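Questions I get about the toy bins

What is Tumness, anyway?
It's my toy sorting and rehoming thing! I take in boxes of mixed plastic toys (blocks, figures, odd bits from the bottom of the playroom), sort them, and send them out again as bagged sets. I'm Nesrin Dönmez, and I run it out of a rented unit on Prantl Street.

Why metal bins and not nice plastic tubs?
I went through a whole stack of plastic tubs in the first year, and they cracked at the corners. Sheet metal gets scratched up and looks awful, but it wipes down in seconds and small pieces slide toward the middle if the sides slope.

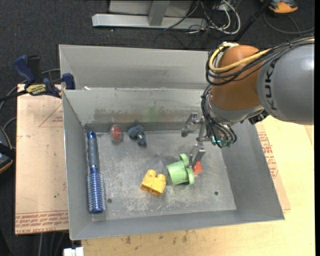
The other thing I like is having a second compartment right next to the main one. I use mine for "not sure yet" pieces, and in December it fills up fast.

Do you take building blocks if they're mixed brands?
Yes, send them all! I sort by whether they click together properly. Last year I bagged 3,258 blocks, and around 300 of those came from one family in Brominell.

What about broken pieces?
Please pull out anything with a sharp edge. Scuffs and faded colors are fine with me.

How big can my box be?
Anything you can carry on your own. I'm on the second floor and there are 7 steps before you even get to the elevator.

Can I drop off in the evening?
Until 6 p.m., yes. After that leave it with the Diltov print shop downstairs, and put your name on the box.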